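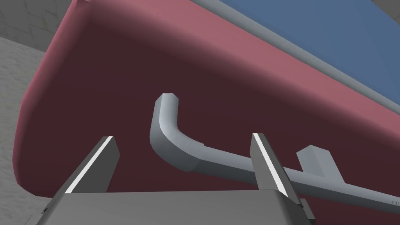 Minimum evidence before a sim policy goes on real arms
Simulation and Transfer board

marl_pit
We are writing a one-page rule at Fiselard for when a policy trained in simulation may be run on the two-armed robot. At the moment it is down to whoever has the lab booking. My draft:

1. At least 50 evaluation episodes per task, with seeds fixed before training ends.
2. Every episode kept, including the ones that crash the simulator.
3. Room layouts in the evaluation set must not appear in training.
4. A person who did not train the policy watches the failures and signs the sheet.
5. First hardware run at reduced speed, with a hand on the stop.

What have I missed? I would like it to stay on one page.

oxbow46
Rule 1 is too low. At 50 episodes you cannot tell a decent policy from a slightly worse one. We used 3,000 at Callby and it ran overnight without anyone minding.

marl_pit
We don't have your machines. A long evaluation here blocks training for everybody else, and then people will skip it. I'd sooner have a small number that gets done.

tern_and_gravel
I'd leave the number and fix rule 4. "Watches the failures" is not enough. Successes need watching as well. We had a policy marked as passing on every door task, and in nine of those episodes the forearm had gone through the edge of the cabinet on the way. The success check only looked at the hinge angle.

oxbow46
That is a fault in the success check. Write a contact check and you don't need a person sitting there.

tern_and_gravel
We had a contact check. It had been switched off for that cabinet to speed things up. A person spotted it in the first clip.
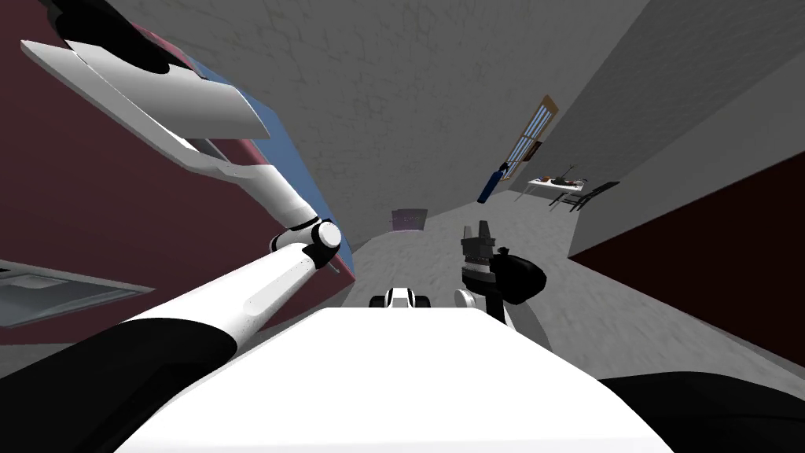
marl_pit
Fair point. I will change 4 to "all failures and a random sample of successes". Would you put a figure on the sample?

tern_and_gravel
Ours is nine per task, drawn by script so that people can't pick the tidy ones. Play them at normal speed from the robot's own cameras. The head view shows where both arms are in the room, and the wrist view shows what the fingers are doing near a handle or a pipe. One without the other misses things.

saltbox
Agree on both views. I would add that the camera angle in sim should be checked against the real mount. The Huaranga build we were given had the head camera rolled well over compared with the hardware. The policy was happy with it and then useless on the bench. Make it a line on the sheet: mount angles compared, yes or no, initials.

oxbow46
Some teams tilt the view on purpose as part of randomisation. A yes/no line would fail them.

saltbox
Then they write down the range they used and show that the real angle is inside it. I have no objection to tilt, only to tilt that isn't recorded. 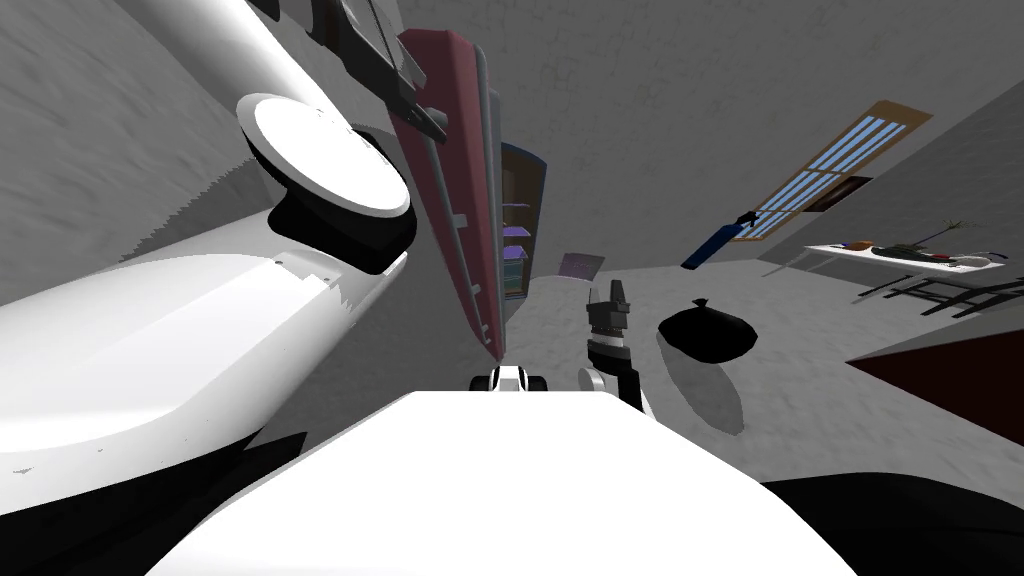

kelp_line
Could you also say something about clutter? Rule 3 talks about layouts, but a layout can be new and still have the same chairs and the same bag on the floor in every room. At Greldale we list the objects separately and hold some back. The idle arm should be covered too. People score the arm doing the task and ignore what the other one brushes against.

marl_pit
The idle arm is a good catch. Revised version:

1. 50 episodes per task, more if the machine is free.
2. Every episode kept.
3. Layouts and a listed set of objects held back from training.
4. All failures and nine random successes watched, head and wrist views, by someone who did not train it.
5. Contact checks on for the whole robot, both arms. Any that are off are named on the sheet.
6. Camera mount angles or range recorded.
7. First hardware run slow, hand on the stop.

oxbow46
Still think 1 is weak. The rest I could live with.

kelp_line
Put the simulator version on the sheet as well. We lost most of October to that.

marl_pit
Added to 2. It goes up by the bench tomorrow and I will post again if anyone refuses to sign it.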